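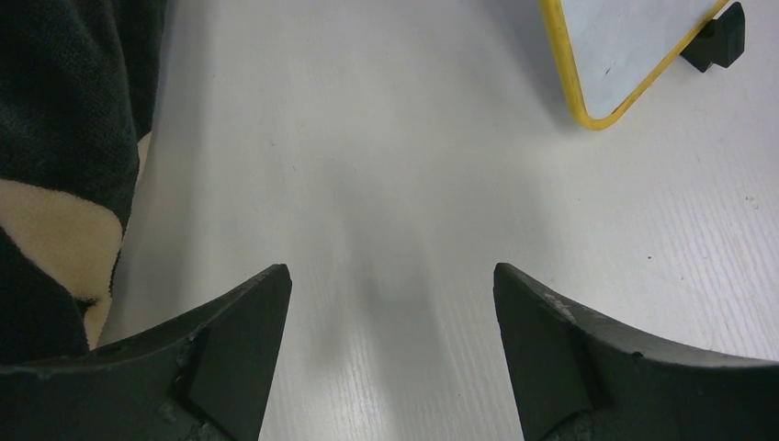 Logged by Hayley Pickering, Systems Support, Orkcombe Library Service
Friday, October 29, 2021

Subject: Patrons receiving repeated hold pickup notices by email
Status: Resolved, monitoring
Priority: Medium
Assigned to: Daichi Koyama
Affected branches: Borkham, Sugden
Software: Hukano Circulation, notice module

Original report

The Borkham branch reports that patrons are receiving more than one email for the same hold. The notice is correctly addressed, the title and pickup shelf are correct, and the expiration date matches the circulation record. The same message then arrives again the following morning, and in several cases on each morning until the item is checked out. Desk staff first assumed that patrons had placed duplicate holds. Derek Mottram, branch supervisor, reviewed the accounts and found a single hold on each.

Sugden has since reported the same behavior. The main branch has received no complaints. Text message notices do not appear to be affected at any location.

Please advise whether staff should turn off email notices for patrons who complain. At present the desk is apologizing and asking patrons to disregard the extra messages.

Response from Daichi Koyama

Received and assigned. Please do not turn off email notices on individual accounts. Doing so also stops overdue reminders and renewal confirmations, and the setting will not return to its earlier value when the fault is cleared.

Please forward two or three of the repeated messages as attachments. Copying the text into a new message removes the header information needed to tell whether the message was generated twice or delivered twice.

Update from Hayley Pickering

Samples forwarded from both branches. Each repeated message carries its own message number and its own send time. None of the patrons concerned uses a forwarding address, as far as we can determine from their accounts.

Response from Daichi Koyama

The headers show that our system is creating a new notice each morning. The outside mail service is delivering what it is given and can be ruled out.

The notice log for this morning's run lists 118 hold pickup emails. Of those, 22 were first notices for items shelved since the previous run. The remainder were repeats. All of the repeats belong to items with a pickup location of Borkham or Sugden.

Under normal operation, the notice module writes a "notified" flag to the hold record once the email has been passed to the mail service. The next run skips any record with the flag. On the affected records the flag is blank, although the log shows the email as sent. The module therefore treats each one as new.

Checks completed so far:

Restarted the notice service. No change.
Confirmed that the run is scheduled once per day. There is no second schedule.
Compared the email template at Borkham with the template at the main branch. They are identical.
Set the flag by hand on a test hold at Borkham. The flag was accepted and was blank again in around 15 minutes.

The last result is the useful one. Another process is clearing the flag after it has been written.
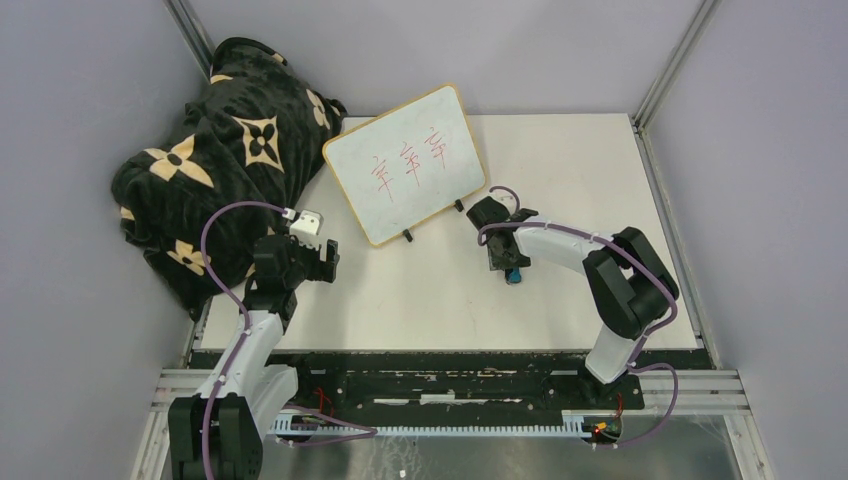
Small whiteboard and patterned blanket on the white tabletop.

Update from Trevor Lambert, Branch Operations

For the record, the pickup shelf arrangement at Borkham and Sugden was changed this month. Holds at those two branches are now shelved by the last digits of the library card number, as they have been at the main branch since March. The new shelf labels are printed by a small add-on job which reads the hold record and adds a shelf code. Bradley Whiteley set up the job. Staff at both branches consider the new arrangement an improvement and would prefer not to return to the old one.

Response from Bradley Whiteley

I can confirm that the shelf code job runs throughout the day at both branches. The main branch uses an older version of the job that runs only when an item is first checked in.

I have reviewed the newer version. When it adds the shelf code, it saves the entire hold record and does not limit itself to the one field. Its copy of the record is taken at check-in, before any notice has gone out, so the flag in that copy is blank. Each time the job saves, the blank value replaces the correct one. This agrees with the test described above.

I regret the inconvenience to the branches. The job was tested against the label printer but was not left running overnight against live notices.

Response from Daichi Koyama

Agreed. The following actions have been taken with Bradley:

The shelf code job has been stopped at Borkham and Sugden.
The job has been changed so that it writes the shelf code only.
Flags have been restored on open holds for which the log shows a sent email. Holds with no entry in the log were left blank so that those patrons will receive their first notice as usual.
The revised job has been restarted at Sugden only.

A test hold at Sugden kept its flag through repeated saves. The shelf label printed correctly. The revised job will be enabled at Borkham once the next morning run at Sugden has been checked. Until then, Borkham staff should write the shelf code on the hold slip by hand.

Update from Derek Mottram, Borkham

Understood. Hold slips are being marked by hand. We have one patron who received five notices for the same large-print title and has asked for written confirmation that her hold has not been canceled and placed again. I have replied to her directly. No further action is needed from Support.

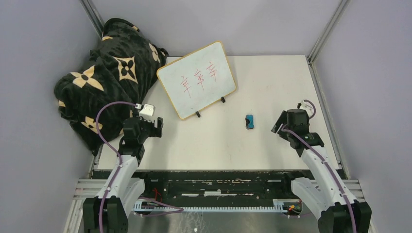 Will a patron lose a place in line if a repeated notice was ignored?

The patron's place is not affected. The pickup period is counted from the date on the first notice, and the later messages did not change that date or alter the order of the waiting list. An item that is still on the shelf may be collected up to the expiration date shown in the account.

Update from Hayley Pickering

The morning run at Sugden has been checked and contained first notices only. The revised job has been enabled at Borkham, and handwritten slips may be discontinued as of opening.

Branch desks have been sent a short statement for use with patrons who ask about the extra messages. It reads: "A fault in our notice system caused some hold pickup emails to be sent more than once. Your hold and your account were not affected. We apologize for the confusion."

Remaining items

Bradley Whiteley to move the main branch to the revised job, at a time agreed with Trevor Lambert.
Daichi Koyama to add a check that compares the notice log with the flags after each run.
Derek Mottram to reopen this ticket if any patron reports a repeated notice dated after the change.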